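Replacing a raw water impeller at the Berkach dock

20 Aug 2020

The engine alarm came on at idle last weekend, halfway out of the Berkach channel. Exhaust water was down to a trickle. I shut down, sailed back to the slip and opened the pump the next morning. Two vanes were gone from the impeller and a third was cracked at the root.

The boat is a Nuner with the original diesel, 3564 hours on the meter. The manual gives 800 hours or one season for the impeller, whichever comes first. Mine had been in since January of last year, so the interval was missed on the calendar and not on the meter.
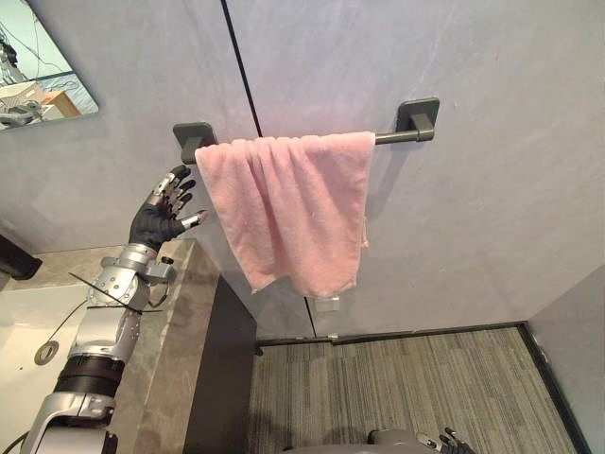
Close the seacock before touching the pump cover. On this engine there are six screws, and the bottom two have to be found by feel. I use a short stubby driver with a magnet on the tip. The old paper gasket came off in pieces and took around 20 minutes to scrape clean.

The missing vanes matter more than the pump does. They travel downstream and lodge at the inlet of the heat exchanger, where they will block tubes long after the new impeller is in. I pulled the end cap and found one vane whole and most of the other in crumbs. Backflushing with a dock hose brought out the rest, along with some scale.

Fernari sells a kit with impeller, gasket and O-ring. I paid 120 for it at the chandlery, which is high, but the cheaper one from Kpodo has a slightly shorter key and I did not want to experiment. Coat the vanes with the glycerin in the packet - no petroleum grease - and turn the impeller in the direction of rotation as it goes in.

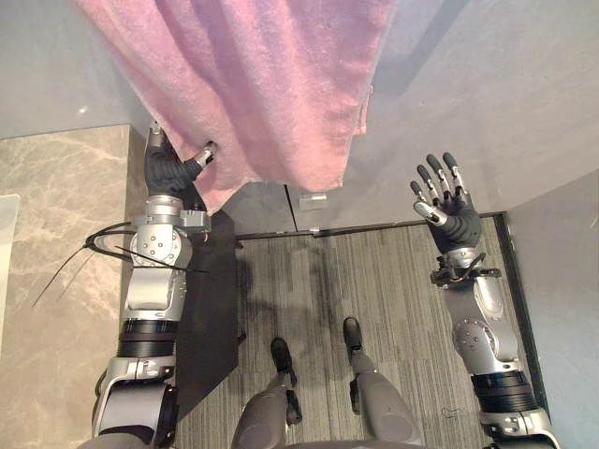

Checks after refit

Seacock open, strainer lid tight, then start. Water should show at the exhaust within 15 seconds or so. I ran it at idle for ten minutes, then in gear against the lines, and watched the cover for drips. One screw needed another quarter turn.

Temperature settled two needle widths lower than it had all summer, so the exchanger was probably partly blocked before this. I wrote the date and hours on the pump cover in paint marker. The next one goes in at the start of the season regardless of hours, and the full exchanger service is due at 4000.

Contact | Copyright 2020 | Back to top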